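Let the Second Team Have the Good Pitch

2020-08-22

I have been going to women's field hockey matches at Heywood for longer than my knees would like me to admit, and in all those years the Saturday schedule has been drawn up the same way. The first team gets the main pitch in the early afternoon, when the light is kind and the tea hut is open. The second team gets whatever is left, usually the far pitch at Trutgate, where the sand has drifted to one end and you can hear the highway better than the umpire. I think it's time we swapped them over, at least for part of the season.

I say this with love for the first team. I have stood in sleet for them. But they are a settled side, they know each other's runs, and they could play a decent match in a supermarket parking lot. The seconds are another story – half of them are still in high school, a few are coming back after babies or bad ankles, and all of them are trying to learn a passing game on a surface where the ball hops like a frog. 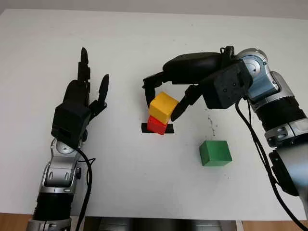 So would the first team lose out? A little, for a few weekends, and I believe they would cope, because a side that already passes well can stand a bumpy pitch far better than a side that is still learning how.

My suggestion is a small one. Give the seconds the main pitch for 4 home matches out of the 9, spread out so that no one group is stuck at Trutgate for a whole month. Keep the big cup ties where they are. Then see in May how everybody feels, and if it was a silly idea I will say so in this same column and buy a round of hot chocolate.

I raised all this at the end-of-season supper and got a good deal of friendly grumbling, along with a bread roll thrown from the goalkeepers' table.
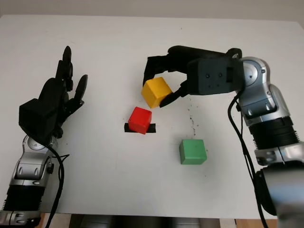 Jucélia Coutinho felt I had the whole thing backward, and told me that a young player ought to have something to aim for, and that walking out on the main pitch for the first time should feel like it was earned.

I have turned that over many times since, usually while washing up, and there is something in it. I remember my own first match there, against Noka, when I was so proud of the short grass (it was still grass then) that I forgot to mark anybody and we were three down before the oranges came out. It did feel like a prize. But I also remember the girls who never got that far. They drifted off to other things, and I can't help thinking a few would have stayed if their hockey had been a bit more fun along the way.
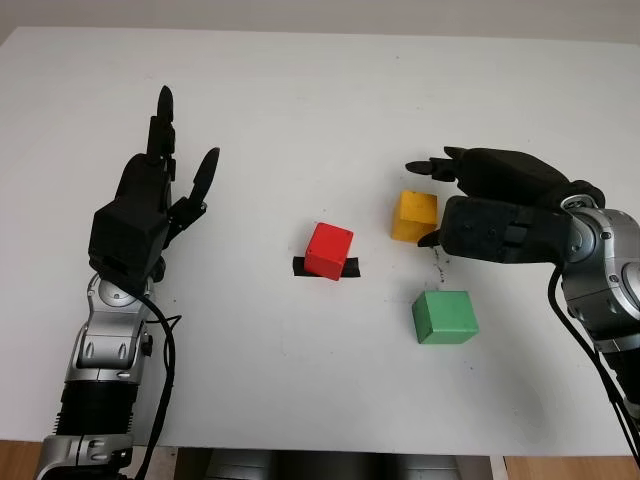
Heywood's second team finished the season with 56 goals against.

Now, that number gets brought up a lot, and rarely with any kindness. I was at most of those matches, and I would ask anyone who quotes it to go and try to trap a ball cleanly in the Trutgate circle. The day we hosted Stenora, our sweeper did everything right, stick down, body behind it, and the ball jumped clean over her into the goal. She laughed, bless her, but you could see her shoulders drop.

There is the matter of the crowd, too. On a fine day we can have 75 people along the rail for the firsts, and hardly a soul makes the walk across town for the seconds apart from parents and one very loyal spaniel. Young players stand up straighter when somebody is watching. I certainly did.
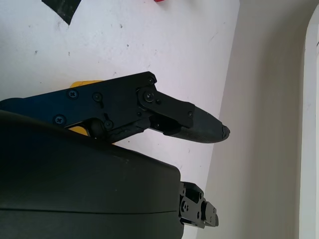 One reader wrote to me after my last piece that the firsts bring in the gate money and the raffle money, and that if they slip down the table the club will feel it in every team, right down to the under-tens.

That's a fair worry and I don't brush it off. I would only say that the raffle is won and lost on the cakes, and the cakes can be carried to any match you like. If the seconds had the main pitch and the firsts followed on later in the afternoon, I suspect plenty of us would come early and stay for both – I know I would, with a blanket and a flask, somewhere near the halfway line.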